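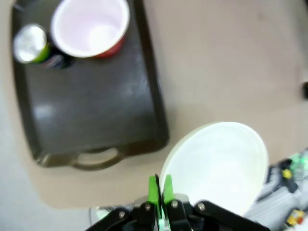
*Dark tray, red cup with the white inside. Trays are further down.*

Tue 13 August. Summer kitchen notes, the updated batch. Typed fast between loads of dishes so no particular order. Old list from May is still up, a few things on it were wrong (the baking soda one, sorry) and are fixed below.

## Cooler

Rinse the same night. Not the next morning. If you forgot, warm water, a squirt of dish soap, a spoon of baking soda, let it sit with the lid closed an hour. Drain plug OUT while it dries and prop the lid open with a wooden spoon.

Smell still there? Crumpled newspaper inside, lid shut, two days. Worked on our old Ivska, the one with the broken latch. Did not work on the soft-sided one. The liner on those holds everything, I gave up and it's for garden tools now.

Latch fix: thick rubber band around the post. Ugly. Going on third summer.

Freeze water in old milk jugs in place of bagged ice. Leave room at the top or they split. Ask me how many.

## Oven in hot weather

Cook before 9 am or don't. Sheet pan of chicken thighs at 430, out by breakfast, into the fridge, cold all week. Potatoes can go in with them, cut small.

Bread crumbs from stale heels: 300 until dry, stir once, blender. Keep in the freezer in a jar. Don't put them away warm, they go soft and then fuzzy.

Oven door glass, between the panes: I took ours apart. Don't. Four screws and one of them is still missing.

## Sticky stuff

- Label glue on jars: cooking oil, wait, scrape with an old card, then soap.
- Candle wax on a tablecloth: freezer first, crack off what you can, then brown paper and a warm iron. Keep moving the paper to a clean spot.
- Popsicle on carpet: cold water, blot, blot again. No scrubbing!
- Gum: ice cube in a bag.
- Price stickers on wood. Hair dryer on low, peel slow.
- Top of the fridge grease. Hot water and dish soap did more than the Drasard spray, which smells nice and thats about it.

## Fruit flies

Small jar, inch of cider vinegar, one drop of soap. No plastic wrap with holes, I've tried both ways and can't tell a difference. Empty it daily. Check the potato bin and the bottom of the trash can, under the bag. Also the recycling, cans especially, rinse before they go in.

Drain: kettle of hot water (not boiling if your pipes are plastic), brush as far down as you can reach. Repeat three nights.

## Herbs

Parsley and cilantro in a glass of water like flowers, loose bag over the top, fridge. Basil the same but on the counter, it goes black in the fridge. Change the water when it looks cloudy. Chives, just chop and freeze.

Too much basil? Blend with oil, ice cube trays, pop them out into a bag once solid. LABEL THE BAG. Looks exactly like the spinach ones come January.
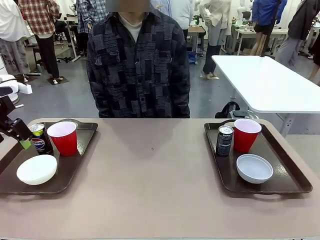
**SERVING + CARRYING**

Plastic trays with handle cutouts, best cheap thing in our kitchen. Load one per person: can, cup, bowl. Everybody carries thier own outside and carries it back in. One trip each. No more forks in the grass either, or fewer anyway.

Heavy things in the middle or toward the handles. Bowl not too full. If stuff slides, damp paper towel flat under it, or a square of that rubbery shelf liner. The liner can be washed and used again, cut a stack of them once and keep it in the drawer.

Scratches on dark plastic show more when it's greasy, so wash properly before you decide it's ruined. Soft sponge, never the green side. Dry with a towel or you get water spots. Ours don't go in the dishwasher, the big one warped on the bottom rack and now it rocks.

Stack with a paper towel between. Store standing up, like records, in the gap next to the fridge. A tension rod keeps them from falling over.

Party cups: wash and reuse if they aren't cracked. Upside down on a rack, not nested wet. Marker for names comes off with rubbing alcohol. Also good for scooping dog food, starting seeds (poke a hole), holding bacon grease until it sets.

White bowls with gray marks inside, that's usually metal from spoons. Baking soda paste, rub with a fingertip, rinse. On the May list I said to leave it on overnight. You don't need to. Ten minutes.

## Freezer inventory

Paper on the door, pencil on a string. Cross off when you take it out. Tried doing it on the phone, lasted a week.

Flat bags freeze quicker and stack better. Soup, chili, cooked rice, all flat on a cookie sheet first. Press the air out.

## Odds and ends

Our freezer bin is a Zilutden, part 372 if yours cracks in the same corner. Tape held it until the new one came, packing tape not duct.

Sharpen knives before tomato season. Too late for me this year.

Wet a cutting board before onions. Helps the smell come off after. Lemon half and salt for the rest.

Dull scissors: fold foil a few times and cut it up. Ok for kitchen scissors, leave the sewing ones alone.

Okeke jar lids fit the regular mouth jars, the tall ones too. Not the wide mouth.

Next batch will be canning, if the tomatoes cooperate. Pickle brine amounts are on the old list and those are still right.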